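Getting makeup off everything that isn't your face

I wear a lot of lipstick and I'm not careful with it, so over the years I've gotten pretty good at cleaning up after myself. Towels first! Rub a drop of plain dish soap into the mark while it's dry, leave it for 34 minutes (okay, half an hour is fine), then rinse from the back with cool water. Hot water sets the wax and then you're stuck with it.

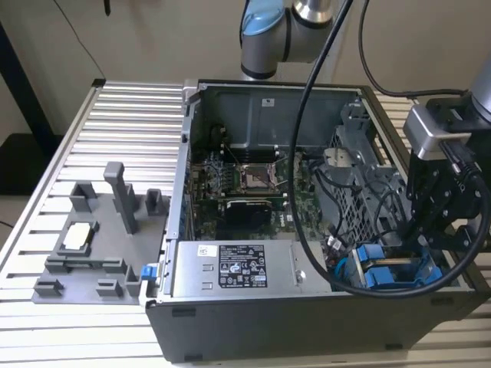

Dell desktop on its side, cover off and CPU socket open.

Foundation on a shirt collar is a different animal. I dab on a little shaving foam, work it in with an old toothbrush and toss the shirt in the wash. Check it before it goes anywhere near the dryer. I ruined a white blouse from Skonau that way last August and I'm still mad about it, because 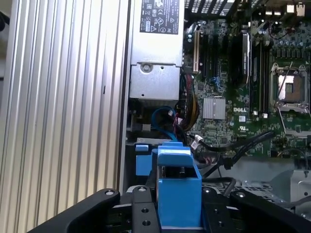 it was the only one I've ever owned that fit me in the shoulders.

Brushes get a bath every couple of weeks at my house. Lukewarm water, baby shampoo, bristles pointing down the whole time so nothing runs into the glue. Dry them flat on a towel with the heads hanging over the edge of the counter.

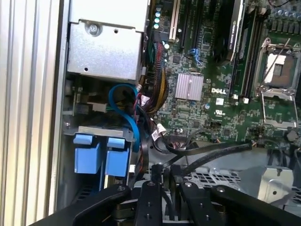 My makeup drawer used to be a black hole, everything dark and shiny and the same size. Now the stuff I grab every morning gets a band of blue tape around the handle. It works just like those light-blue drive handles sitting in all that gray metal, your eye goes right to them! I did 6 brushes and my lash curler and it took no time at all.

Powder on carpet: vacuum, don't wipe. Wiping a broken blush into beige carpet is how I ended up buying a rug. 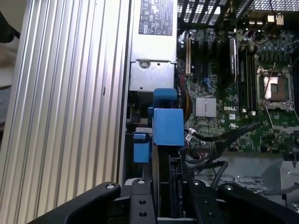

Blue latch below the power supply in an open Dell.

And sharpen your lip pencils cold. Ten minutes in the freezer and the tips stop crumbling.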